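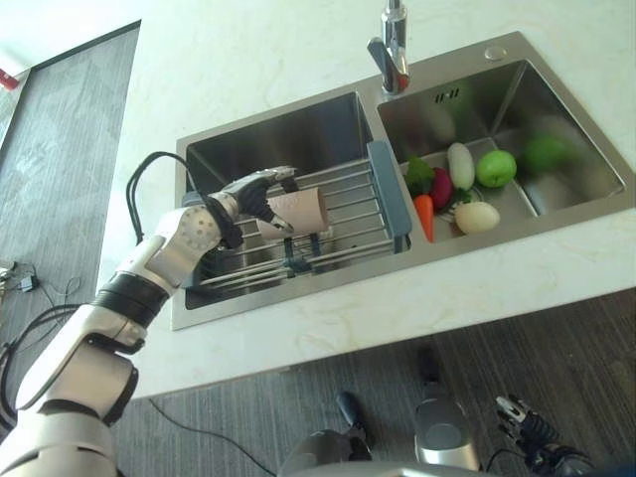
Fig. 2. Double-basin sink with an expandable rack over the larger side; greens, beetroot and carrot to the right.

Unit 3: The Sink as a Workplace

Assign each basin one job and defend it. Produce goes on one side, drying on the other — a treaty most households break by lunchtime. An expandable rack takes up no counter, which will then fill with mail.

For the June session, read Guillot's handout on racks and drainage (she has opinions) and sketch your own sink as it is, before tidying. 200 words to Noémie Gilbert by 460 Skirard Hall's closing time.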